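Course Notes, Unit 4: Trim Systems in Light Airplanes
Instructor: Viorica Delić
Revised 04/08/2020

Read this unit before the hangar session. It assumes you know the three axes, the primary control surfaces, and what a hinge moment is. If you don't, go back to Unit 2.

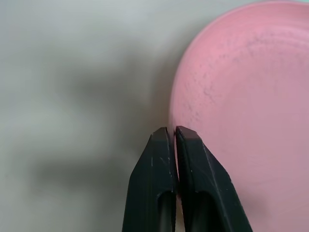
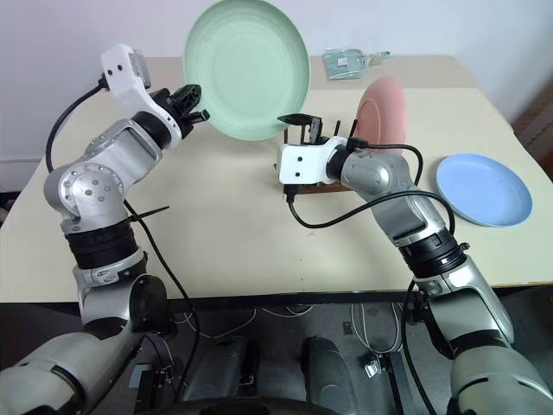
4.1 What trim does

An elevator held away from its natural floating position pushes back. The pilot feels this as a steady force on the stick or yoke. Trim changes the position at which that force goes to zero. Once the airplane is trimmed, it will hold a given airspeed at a given power setting with hands off, provided it is stable in pitch.

Students often say that trim "holds altitude". It sets an angle of attack, and for a fixed weight and load factor this means an airspeed. Add power to a trimmed airplane and it will climb at close to the same speed, apart from the effects of thrust line and slipstream.

4.2 Trim tabs

The most common device is a small hinged surface on the trailing edge of the elevator. It moves opposite to the direction in which the elevator is to be held. Tab down, elevator up, nose up. The tab is small, but it sits far behind the hinge line and so has a long arm.

Points to note:

The tab reduces the effect of the elevator slightly, as it works against it in lift.
Tab force grows with the square of airspeed, and so does the elevator hinge moment. A tab setting therefore corresponds to an elevator angle over most of the speed range.
Free play in the tab linkage can lead to flutter. Limits are given in the maintenance manual and are measured at the tab trailing edge.

Ground-adjustable tabs are bent by hand or with a forming tool. They are normally found on the rudder and ailerons. Bend a little, fly, and write down the result before bending again.

4.3 Anti-servo tabs

On an all-moving tailplane (stabilator) there is very little natural stick force, as the pivot is near the aerodynamic center. The anti-servo tab moves in the same direction as the stabilator trailing edge and by a larger angle. This gives the pilot a force to push against. Shifting the neutral point of the tab linkage gives trim, so one surface does both jobs.

Do not confuse this with a servo tab, which moves opposite to the main surface and lightens the controls.

4.4 Adjustable stabilizer

Here the whole horizontal stabilizer changes incidence, usually by a jackscrew at the front or rear spar. The elevator stays nearly in line with the stabilizer in trimmed flight. Drag is lower and full elevator travel is left over for maneuvering – a real advantage when the center of gravity range is wide. The cost is weight, plus a jackscrew that must be lubricated and checked for wear. Loss of the jackscrew means loss of the stabilizer setting, and the structure is designed with this in mind.

4.5 Spring trim

A spring or bungee acts on the control run inside the fuselage. No tab is needed. The force does not depend on airspeed, so the stick force gradient feels different from that of a tab system. It is common in gliders. Friction in the control run hides small trim changes, and pilots new to the type tend to over-adjust.

4.6 Worked problem

A trim tab needs a hinge moment of 220 N·cm about the elevator hinge. The tab's center of pressure is 44 cm behind that hinge. Find the tab force.

Force = moment / arm = 220 / 44 = 5 N

The same tab setting is kept while airspeed doubles. Assume the elevator angle does not change. Dynamic pressure rises by a factor of four, so the tab force becomes 20 N. The opposing elevator moment rises by the same factor and the balance is kept.

Repeat the problem with an arm of 40 cm. Show units at each step.

4.7 Runaway trim

Electric trim adds a motor, a clutch and a switch. If the motor runs without command, hold the attitude with the stick first. Then press the disconnect, and pull the breaker if the motor is still running. Reduce speed if stick forces are high. The order may differ by type – the flight manual takes priority over these notes.

Before the next session

Sketch the linkage of an anti-servo tab and mark the neutral point. Written answers to 4.6 go to Sorcha Imrie by the end of April. Unit 5 covers mass balance and control surface flutter.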